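Givmont Shared Workshop, arm build group
Minutes, April 18, 2018

I took the notes again, so blame me for the gaps. We started late (the kettle) and got straight into the wiring. Last month's minutes passed with one fix: the printed links were done at the Yu Street space, not here.

1. Wiring
Boards are at the foot of the arm for now and everyone's fine with that. The jumpers still need labels, and I said I'd do them before the next meeting.

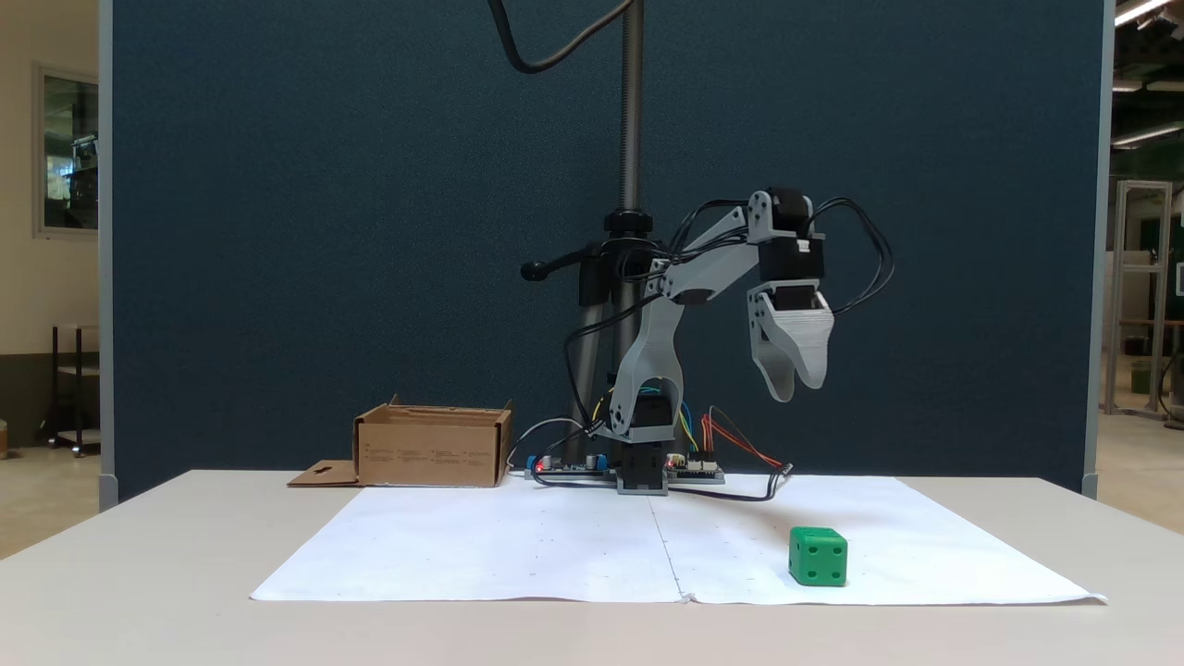 Arm over the paper, green die on the right half.

2. Reach and the die
We want the Lusen, as we're now calling it, to get its fingers down to paper height anywhere on the sheet without hitting the table. Long chat about whether to slow the shoulder down. We agreed to try 45 degrees as the limit for the wrist and see how that feels.
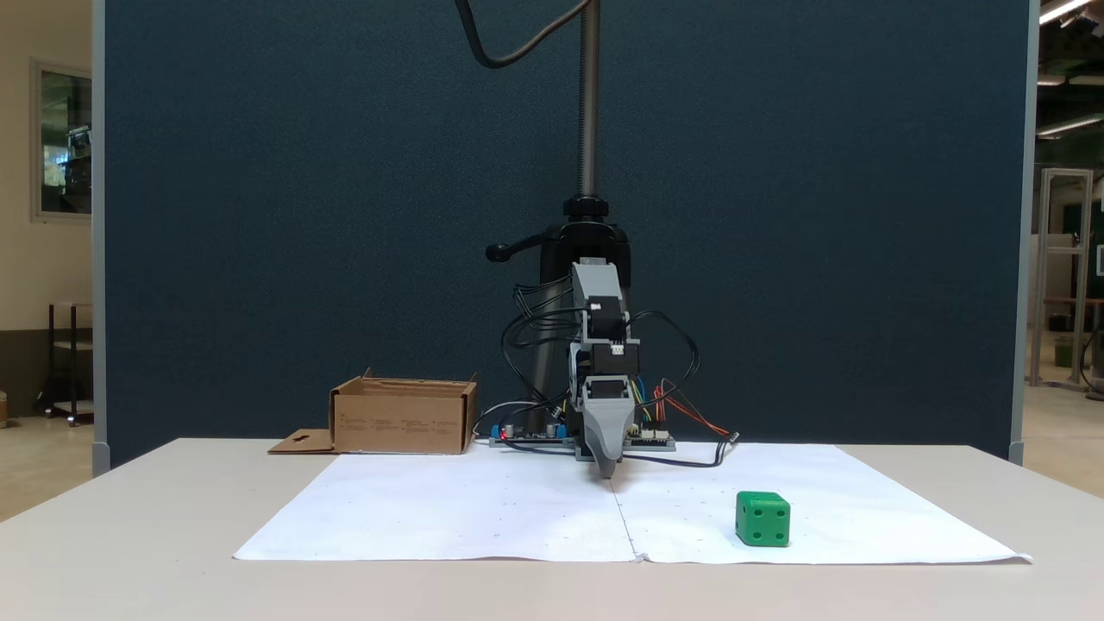
The other idea was a softer fingertip, and I'm all for it! Somebody has leftover rubber sheet at home and will bring it along.

3. Cables
Lots of opinions on this one. The loops at the wrist are long so the joint can turn freely, but we'd all like them tidier. Spiral wrap was the favourite, 4 metres of it, from Wullik if they have it in.
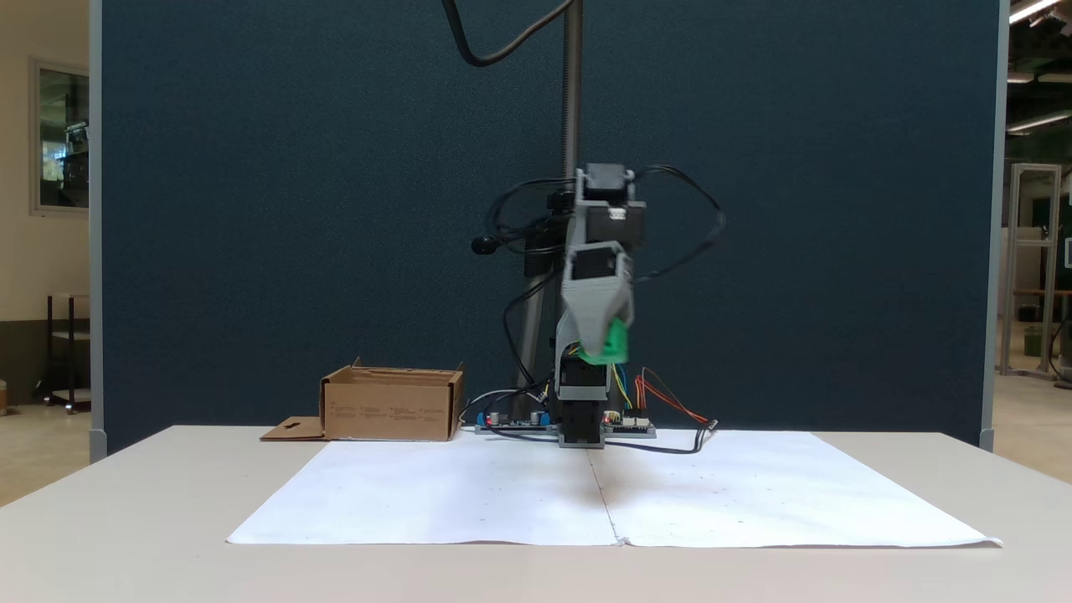

Spending is capped at $160 for the month, and the wrap comes out of that, along with 24 spare screws for the elbow (we keep losing them on the floor).

4. Questions from the group
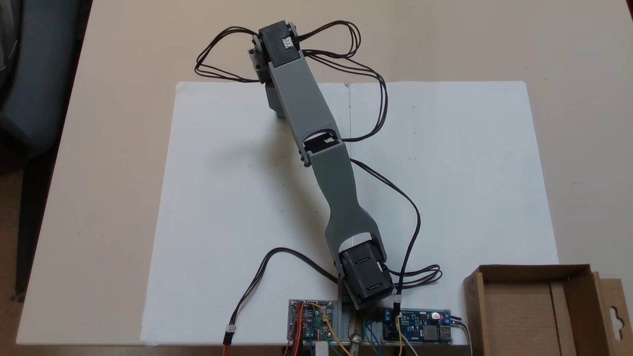 Can we take the arm home between meetings?
Only if you sign it out in the book, and please bring the power supply back with it.

5. Next time
Labels, fingertips, wrist limit. Bring your own mug.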